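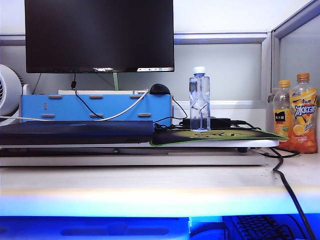
Desk and shelf. Adapter brick on the mouse pad, drinks to the right of it, laptop closed.

Dec 21, 2024

Equipment plan for the desk-clearing work, third pass. Writing it out long because Irina has to turn it into a purchase request and she was missing half of the conversations.

Good news first. Grigore got the second quote out of Coltuver and the two-finger gripper we want is $1061 with the fingertip kit in the box. I had been carrying a much uglier number in the spreadsheet since June, from the old catalog, with the kit as a separate line. So the gripper is in! I've wanted that one since Begoña brought the sample fingers back and we sat there squeezing pens with them all afternoon like kids.

The arm is still the Ikby. I went back and forth on it again last night and I keep landing in the same place. Reach is fine for a desk of this depth if we mount on the right side. Payload is more than a full water bottle needs even with the gripper and wrist camera hanging off the end. What I like best is the hand-guiding mode, which is smooth enough that Lucian had it following a cable along a table edge within minutes of sitting down with the demo unit. The software is a bit homemade. The forum is alive and people answer.

Wenceslao still prefers the used arm from Keskinen, and he isn't wrong about the price. His argument, copied from the whiteboard before it gets wiped:
– used arm is cheaper, and leaves room for a spare gripper
– the controller is one he knows inside out
– parts are easy to find
My side:
– the controller cabinet is the size of a small fridge and wants its own floor space inside the cubicle
– no warranty past the first months
– it's heavy, and these desks are not lab benches

The last one decides it for me. We want to work at real office desks with real partitions behind them. If we have to bolt everything to a steel frame first, we've moved the problem somewhere easier. Wenceslao agreed the cabinet is a pain. He has not agreed about the rest and I told him I'd write that down, so, written down.

What the desk asks for

Spent the morning going item by item with Begoña to see what hardware each thing needs, and it was a really useful couple of hours. I'd recommend doing it this way before any purchase. We had been arguing about specs in the air.

Bottles. The easy end. The orange-capped ones have big loud labels that any camera will find. The clear one with the white cap is a different animal, clear plastic with water in it, and it's the reason the depth camera line in the budget exists. The cheap structured-light camera we have on the shelf in the other room gives us a hole wherever there's clear plastic. Begoña thinks we could get by on the cap alone (find the cap, go down a fixed distance, close). I love this idea and want to try it before we spend on the better sensor. If it works the camera drops to the second tier.

Power brick. Black brick, black cords, sitting on a dark-ish pad. The lime border of the pad helps with finding the pad and does nothing for finding the cord. Gripper needs to take the brick across its narrow side, so the stroke matters, and the Coltuver stroke is comfortable. Lifting the brick is nothing. What the cords do when the brick comes up is the interesting part.

Cables in general. These are what make this a good project and also what could sink it. White one and black one both running over the front of the blue organizer, white one at a slant, black one in a V. To get at the slots on that face you have to deal with the cables first. We'll need thin fingertips (in the kit), some kind of force reading at the wrist, and patience. Lucian wants a proper six-axis force sensor. I want one too. It is the single most expensive small thing on the list and I've put it in tier two with a star next to it.

Laptop. Closed and lying flat on the shelf. A two-finger gripper can't get under it without sliding it out over the edge first. Suction would do it in one go. Grigore found a small suction cup add-on that goes on the same Coltuver flange, with a little pump, and swapping takes a minute by hand. Not automatic, but we don't need automatic tool change this year. Put it in tier one? I'd say yes. It's cheap next to what it opens up.

Mouse. Currently up behind the organizer, on the cream-colored flat thing. Reaching over the box from the front puts the wrist pretty close to the monitor. Begoña held a cardboard tube the length of the forearm over the desk and we could get there with the elbow high. Needs a real check in simulation with the monitor modeled at its real size. Assigned to me.

The fan. Leave alone. White housing, over on the far left, outside where I want the arm to go anyway. I'm going to mark that side as a keep-out zone and stop thinking about it.

Shelf height. The raised shelf is the thing I had left out of the reach numbers completely, embarrassing. The earlier drawing had everything on one plane. We've got two working heights, the shelf and the desk surface in front of it, plus the keyboard lower down below the desk edge, which I'm declaring out of bounds for the first phase. Ikby reach still works at both heights with the right-side mount. With a center mount it doesn't, the elbow comes too far forward over where a person would sit.

Light. The blue-white glow along the front edge of the desk is going to play with the white balance on anything near it. Fixed exposure, fixed white balance, and a small diffuse lamp overhead. Lamp is petty cash.

The list as it stands

Tier one, order in January if Irina's form goes through:
Ikby arm with controller and teach handle
Coltuver two-finger gripper, fingertip kit included, $1061
Suction add-on and pump for the same flange
Clamp mount, right side, plus a spreader plate so we don't chew up the desk
Emergency stop with a long lead (please, a long one, the last one barely reached the chair)
Wrist camera, the small one
Lamp
Cable sleeves and ties, box of up to 200, cheapest available

Tier two, wait for spring money:
Better depth camera, pending the cap trick
Force sensor *
Second Ikby, dreaming

Tier three:
Anything with wheels

On the second arm. I know, I know. But two arms on cables would be so nice – one holds, one pulls – and every paper I admire in this area does it that way. If the first one goes well I'd rather ask for the second arm than for the fancy camera. Lucian says ask for both and let them say no. He has a better record with that approach than I do.

Things that aren't hardware and always get left out of the budget

Spares. Fingertips wear out. Wenceslao says buy double whatever the vendor recommends and he's been right on this every time. Added one extra kit to tier one without changing the headline total much.

Objects. We need a box of junk. Bottles, bricks, mice, cables of all colors, a few organizers like the blue one with the wooden tabs. Begoña has offered to raid the recycling, which covers bottles. Old adapters we have in quantities I don't want to think about.

Time. The Nulora people quoted us a training day for the Ikby software. I'd take it for two of us and have those two teach the others. My vote is Lucian and Irina. Irina says she's only doing the paperwork, but she wrote the best test script of the year and I'm not going to pretend I forgot.

Shipping. The arm quote excludes it. The Coltuver quote includes it. Grigore, can you get the Ikby one in writing?

Space. The cubicle partitions give us a nice plain light gray background, great for segmentation and a bit flattering. I want at least one desk by the window in the plan so we don't fool ourselves.

Open, for next time:
– measure shelf height above desk, and clearance under it on the right where the support foot is. That thick black cable coming over the front edge on the right runs exactly where I'd like the clamp. Reroute or shift the clamp back?
– weight limit of the desk, ask facilities
– does the suction cup hold on a textured lid (try the sample cup on three different laptops)
– cap trick, Begoña and me, old camera, this week if possible
– Wenceslao to price the used arm again WITH the cabinet move, so the comparison is fair
– Irina needs the totals by tier on one page, no footnotes

Later, same evening. Tried the cap trick in a very rough way, phone on a stack of books and a bottle from the kitchen. Found the cap in every shot I took, including the ones against the white wall where I fully expected it to fail. Small sample, terrible setup, very happy. Moving the depth camera firmly to tier two and putting the difference toward the force sensor. Lucian, you may get your star after all.

Clamp question still open.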